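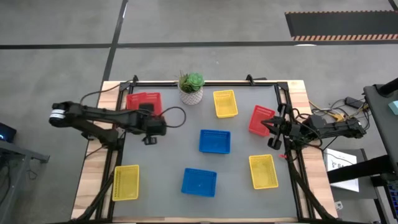 Gripper comparison – session 4 notes
Itar bench, two-arm table
2026-04-13

Read before the lab. Bring your sheet from session 3, you'll need the joint limits off it.

What we're comparing

Two sets of jaws, same arm type, same controller. Wakarell jaws = stiff, quick to close, poor on thin edges. Eshun jaws = softer, slower, forgiving if you come in off line. Both sets have been on this bench since September so some wear on the pads, note it but don't correct for it.

Task is basket pick and place. Pick by the rim, lift clear, move, set down flat. Baskets only. Plant stays where it is at the back, treat it as an obstacle and plan round it.

Why baskets

Thin wall, holes in the sides, light. Slides if you nudge it. A solid block hides a bad approach, a basket doesn't. Also the holes – a narrow fingertip can catch in one and then it won't let go on release. Counts as a fail even if the basket ends up in the right spot.

Starting layout

Mixed colours, spread over the grey surface. Some square to the table, some turned a bit, leave them turned. Don't tidy up between runs! Two reds close together is the hard case, do that one last. Baskets near the side rails: check elbow clearance first, the arm folds up more than you expect when working close to its own base.

Procedure

Home both arms. Check cables are clear of the wrist, a loop round the joint will pull the reading off.
Set speed to 50 per cent. Leave it there.
One arm moves at a time. Other one parked on its own side, jaws open.
5 picks per colour with first jaws, then swap and repeat.
Write down grip width at contact, not the commanded width. They differ, that's half the point.
If it drops, mark D. If it drags a neighbour, mark N. Both can happen on the same pick.

Swapping jaws

Power off at the controller first. Screws are small, keep them in the tray. Re-zero afterwards – last year two groups forgot and there whole second set was useless. Offset in the Grarnberg controller is stored per tool so pick the right tool number, check it on screen.

What to look for

Approach angle. Straight down is fine on the long side, less good at the corners where the rim curves.
Slip during the lift. Watch the rim not the base.
Tilt on set-down. Softer jaws sag a bit under load so the near edge tends to touch first.
Cable drag on long reaches across the table. Easy to blame the jaws for it.

Fixed camera gives you position, but a wrist over a basket blocks the view of it. So log the position before you move in, not during. Will come back to this in session 5, wrist cameras.

Write-up

One page plus table. Say which jaws you would choose and for which case, "it depends" with no cases gets no marks. Include failed runs. Raw logs in the shared folder, file name = group then jaw set.

Still to add: pad friction figures, corrected diagarm of the wrist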